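2nd June. Paint stripping trials, second batch

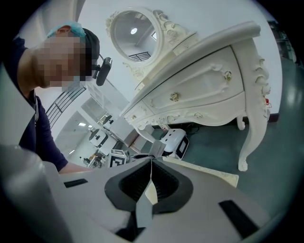
FURNITURE / FINISHES

Melmont sent another tin of their water-based stripper with a letter saying the first one must have been old stock. Maybe. I have had that letter from three different suppliers over the years and the second tin has yet to surprise me.

Test pieces are the pine offcuts from November, two coats of eggshell over an oil undercoat. Left the Melmont on for 90 minutes under cling film, as the label asks. Top coat wrinkled nicely. Undercoat sat there. Scraped one half and left the other, then gave it a second go for 176 minutes while I got on with the invoices. Undercoat softer at the edges, still needed the carbide scraper in the middle, and by then the grain had lifted enough to want sanding anyway. So what have I saved?

Caron paste next, same timings. Quicker through both layers but it darkened the pine. Kianoush says that washes out with white vinegar. Tried it: went from brown to slightly less brown. He says I didn't leave it long enough. Leaving a strip of it overnight to settle the argument.

Cosimo wants us to switch to Drerkel for everything white because a man at the trade counter told him it takes off 94 per cent of old paint in one pass. 94 per cent of what, measured how? By weight, by area, by eye? I asked him to ring back and find out. Until then it stays off the order sheet, at 38 pounds a tin.

Mouldings are the real problem and none of the leaflets mention them. Flat board tells you very little about carved work. Need a length of old skirting with a proper profile, painted at least four times, not fresh stuff we've painted ourselves.

To do: neutralise the Caron boards, label them properly this time (pencil on the back, the tape falls off), check pH before anything gets primed. Order wire wool, fine grade. Ask Kianoush where the brass brush went.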